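Packing helper wanted, part time, September start

Shojaei is a small shop for printed gifts. We sell cases and boxes with famous paintings on them, and each item is wrapped by hand before it goes to the customer. Last year we sent 2869 parcels, and we need one more pair of hands for the autumn.

The work

You take the item from the shelf, look at the print from all sides, wipe off the dust and put it into tissue paper. Then you close the parcel and write the order number on it. A scratch or a finger mark on a dark colour is easy to miss, so we ask you to work slowly in the beginning. Lăcrămioara Vlad will teach you for the first 61 hours, which are paid the same as all others.

We do the checking on a stone-patterned surface. Please be gentle when you put things on it.

The conditions

Mornings from 8.30, four hours, with a break for tea. You may sit or stand. It is necessary that you can see colours well and that you can lift a carton. Experience in a shop or warehouse is welcome but we do not require it. Your English can be simple, mine is also not perfect.

Among the designs this season is the night sky of Van Gogh:

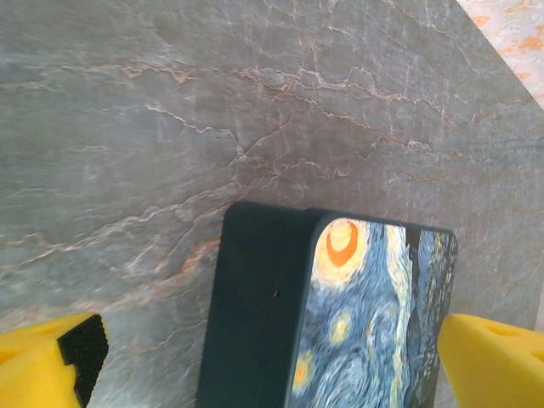
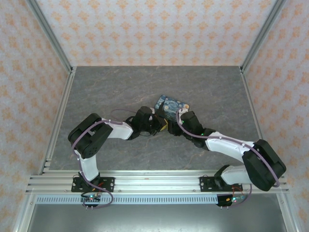 How to apply

Write a short letter to Elaheh Tabrizi and bring it to the shop, or leave it with Marjan Kazemi at the counter. Please tell us which mornings you are free and from when you could start. A photograph of you is not needed. We invite people for a trial morning, where you will pack a few orders together with us, and this morning is also paid. We answer every letter, also when the answer is no.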